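Home | Racks & Carts | Crates | Floor Marking | Parts Counter | Contact

Prastance rolling shelf, blue, with green lattice crates

Last updated 1/18/25
Shares 8 | Comments 2

We've had these blue shelves on the Prastance list for a while now, and they finally get a page of their own, together with the green crates people keep asking us for. 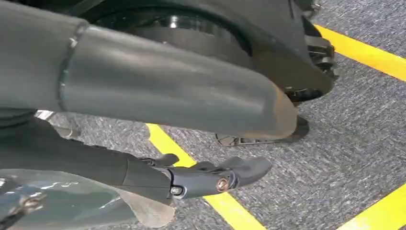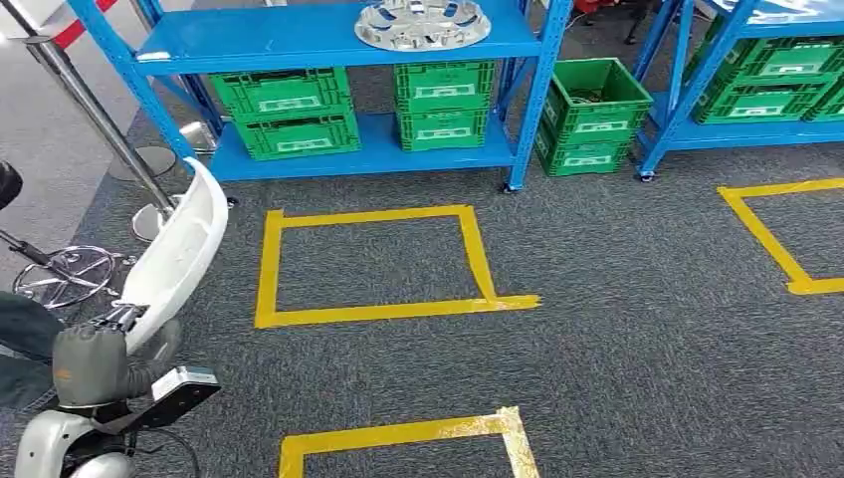 Blue shelves on casters, green crates in stacks, yellow tape on the carpet.
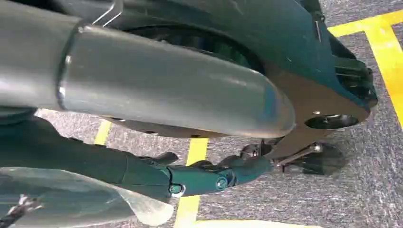
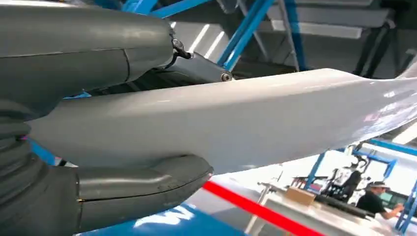 What I like most about this shelf is how little it asks of you. It rolls in, you load it, and when the layout changes on a Thursday afternoon you roll it somewhere else and load it again. Lies Meijer runs a small parts room with these and has rearranged it so many times that she stopped drawing plans. She tapes the floor first, lives with it for a day or two, and only then moves the shelves over. I've started doing the same and it's a lovely way to work - you find the tight corners with your feet before you find them with a loaded shelf!

The shelf

Blue metal uprights, black casters, flat decks you can wipe down with a damp cloth. The decks take crates, but they're just as happy with awkward round things like hubcaps, which never did stack nicely in anything. Order number 2709. The casters are sold separately too if you want spares in a drawer.

Assembly is a job for two people and goes better on carpet or a blanket, with the uprights lying down. Leave every bolt a bit slack until the last deck is in, then go around and tighten. If it rocks, loosen one corner and let it settle.

The crates

Green plastic with open lattice sides, so you can get a fair idea of what's inside without pulling a stack apart. Each one takes a white label on the front. Write big! Yupin Thongsuk sent us a note about her labels (thick marker, one word per crate, the part number underneath in small letters) and I copied the idea for our own stock the same afternoon.

They stack on the shelf or straight on the floor, and an open one on top makes a good spot for whatever came in that morning and hasn't been sorted yet. Order number 208. We pack up to 8 in a carton, and mixed orders with shelves are fine.

Marking the floor

Plain yellow floor tape works well for parking squares. Make the square slightly bigger than the base of the shelf, so you can still see the line when it's parked. On speckled carpet the yellow really stands out. Press the corners down hard and trim the ends - long tails get caught by wheels and start to lift. When a corner wears out, peel it and lay a fresh piece. Going over it with clear tape holds for a bit but wrinkles.

Questions about sizes or mixed orders go to Edgars Adomaitis at the parts counter. Replacement labels are on the Crates page.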